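Litside newsletter, July 2025

The village of Wunititz rents its empty homes for a low price

Readers who dream about a quiet life in the hills may like to know about the small village of Wunititz. The village council has decided to rent out empty houses for a very low monthly price to people who are ready to live there for the whole year. The owners keep their houses, and the council signs the contract with the new tenant in their name.

The plan was discussed already in the spring, but it was approved only in June. In the village there are about 60 houses where the lights are not on any more. Many of them belong to families who moved to the city of Taipe for work and come back only for a short holiday in summer. Some owners wanted to sell, but they did not find a buyer. Others do not want to sell the house of their grandparents, and for them renting is easier to accept.

The conditions are quite simple. The tenant must register in the village as a permanent resident and must stay for at least two years. In this time the rent cannot be raised. Small repairs, such as painting or changing a lock, are paid by the tenant. Bigger work, for example on the roof or the water pipes, is shared between the owner and the council. Subletting to tourists is not allowed, and this rule is written in the contract in bold letters.

Families with children at school age go first on the waiting list. The school in Wunititz has now only one class for all ages, and the council would like to open a second one. After the families come people who can show that they have a trade or a job which can be done from home. The internet connection was improved last year - it is good in the lower part of the village, and still slow near the chapel.

Sihan Fan moved to Wunititz before the plan existed and pays a normal rent. She translates manuals and contracts, and she works from her kitchen. "In the first winter I was asking myself every evening what I am doing here," she told us. "The road was closed for three days and I had no bread. Now I have a freezer and I know my neighbors, so it is different." She advises everyone to visit in the cold season before they sign anything.

There are also some worries. The bus to Taipe goes two times a day and the last one leaves early in the afternoon. The nearest doctor is in the next valley. Several of the houses have stood closed for a long time, and a new tenant will need patience with damp walls and old windows. The council gives a list of the known problems for each house, and we recommend to read it carefully and to ask for a copy. 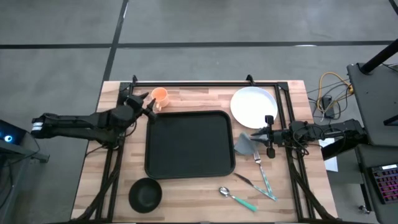 An orange mug at the wooden work table.

Applications are accepted on paper at the council office, or by mail through the housing agency Letell, which also arranges the visits. You need a copy of your identity card, a proof of income and a short letter about why you want to live in the village. The letter can be written in English. An answer should come after a few weeks, but in the summer it may take longer.

In the next issue we will write about heating costs in old stone houses. If you live in one and want to share your bills with us, please reply to this newsletter.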